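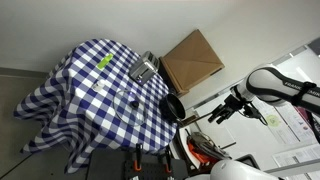

Kitchen Starter Kits: Progress Report to the Plosance Fund, October

Prepared by Shona Dow, Narilcombe Household Project

You asked for a plain account of where the money has gone and whether the kits are worth repeating. I can give you the first. On the second I am less sure than I was in the application, and I would sooner say so now than in the final report.

What we said we would do

The grant was for 180 kitchen kits for people moving into their first unfurnished apartment. Each kit was meant to hold enough to cook and eat a simple meal on the first night. The application listed a frying pan, a lid, a toaster, a cloth for the table and cleaning things, plus plates and flatware from the donated stock.

Where we are

We have handed over 13 full kits. That is well behind the schedule Villads Kárason drew up, and I don't think the schedule was ever realistic. It assumed that donated goods would arrive sorted. They arrive in mixed boxes, and most of the work so far has been deciding what to keep.

We now hold 597 separate items, of which 366 have been checked and put on the shelf list. I would ask you not to read much into the bigger number. A lot of it is mugs. We could supply mugs to the whole county and still not have one more frying pan.

The trial table

Before packing any more kits we set the basics out on a round table with the blue-and-white checkered cloth, to see what a person would have in front of them. Heiðrún Østergaard argued for this and I thought it was a waste of an afternoon. I have partly changed my mind.

The two-slot toaster earns its place. People ask for it, and it takes up little room. The black frying pan is also fine, with a nonstick inside that saves on oil and scrubbing. The glass lid I would question. On the table it looks useful, but our lids come in separately from our pans, and we have been packing them on trust. Guðlaug Frandsen went back through the shelf and found plenty that sit badly on anything we own. A lid that doesn't fit is clutter in somebody's new cupboard. I propose we stop listing lids as a standard item and add one only when it has been tried on the pan in the same kit.

The cloth is the item I expected to cut. It was put in the application to make the kits look welcoming, and I still suspect it was there for the funder more than the tenant. Two households have told Guðlaug they liked it. Two is not evidence of much, but it is cheap, so it stays for now.

Packing

Flat cardboard boxes from Arnardóttir are cheap and store well against a wall. Whether they hold up with a toaster and a pan inside, carried up three flights, is another matter. We have had one bottom give way. Tove Þórarinsdóttir has asked Vorton for a price on a heavier board. I have not seen the figure and have not put it in the budget.

Money

We are underspent, and I would not call that a saving. The pans have not been bought yet. Once they are, the line will be close to what we forecast, with nothing spare for replacement toasters.

What I am asking for

Please let us move the remaining mug and glassware money to pans. Please also accept a later end date. I would rather not promise the full number of kits until we have gone two months in a row without changing the packing list, and so far we have not managed one.

4 comments | 11 shares

Recent from Narilcombe
Toasters: what we can and can't accept
Notes from the September sorting day
Why we have stopped taking mugs
Kit packing list, revised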